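From: Citlali Alvarado
To: the list
Date: 18 Apr 2023
Subject: Re: Which text of the Stillberg letters?

> I have the two-volume selection and a photocopy of the Räsänen
> transcription, and they disagree in the letter about the poet's
> stay at Pultum. The selection has him leaving "before the thaw"
> and Räsänen has "before the third." Does anyone know which is
> right, and whether the rest of Räsänen can be trusted? I am
> writing a short paper and would like to cite only one of them.

I would go with Räsänen on this point. I looked at the letter when it was still kept at Zudico, and the word is "third." The hand is small but clear there. The editors of the selection were working from a copy made by the poet's niece, who guessed at words she couldn't read and didn't mark her guesses. "Thaw" also makes little sense in a letter that speaks of the orchard being in leaf two lines earlier.

As for the rest, Räsänen is good on wording and weak on dates. He put undated letters in the order he found them in the bundle, and the bundle had been tied up again at least once. The letter he places first in the Pultum group mentions the second printing of the Stillberg poems, so it can't be earlier than May of that year. If your paper depends on the order of the letters, check each one against the publisher's account book. The first printing was 1000 copies, and the entry for the second is on the facing page.

The selection leaves out more than its preface admits. By my count there are 1404 letters in the archive list, and the two volumes print about 100. Most of what was dropped is about money, but some of it has drafts of poems on the back, and those drafts are not recorded anywhere in the notes.

If you must cite only one, cite Räsänen by letter number and give the archive number after it. His page numbers differ between the bound copy and the photocopies going around, and people have had trouble finding the passages.

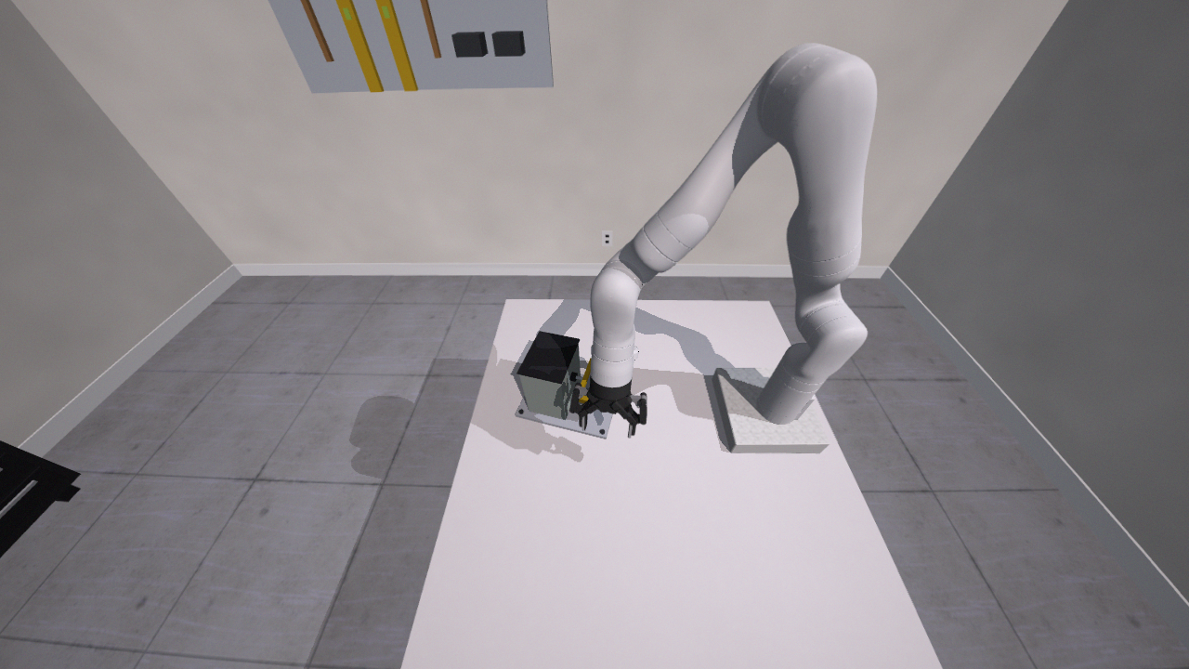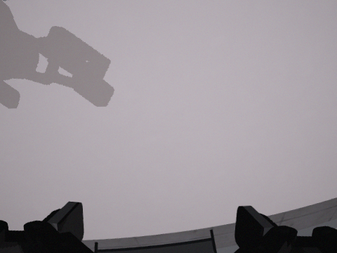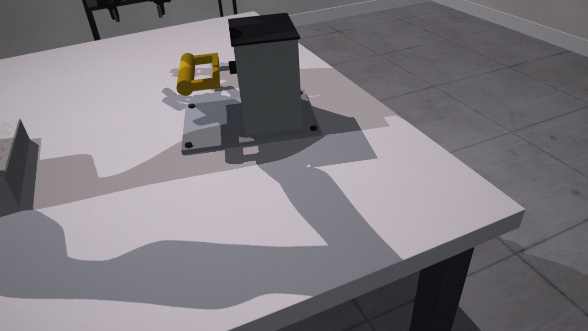
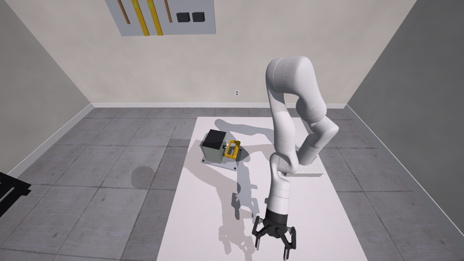
One more point about the Pultum letter, on the line breaks in the poem copied out at the end. Räsänen prints it as four stanzas, the selection as a single block. In the manuscript there are gaps after the fourth and eighth lines and then a page turn, so the last break is his own decision. I think he was right, given how the rhymes fall. The long middle sentence goes up through one stanza and comes down in the next, much like the white arm in the last of the pictures, which rises to the right and then curls back down toward the mat, and a break at the top of it does no harm. The break before the closing couplet is harder to defend, and I would mention it in a note if you quote those lines.

I have my own transcription of that one letter and can send it off list.

Citlali Alvarado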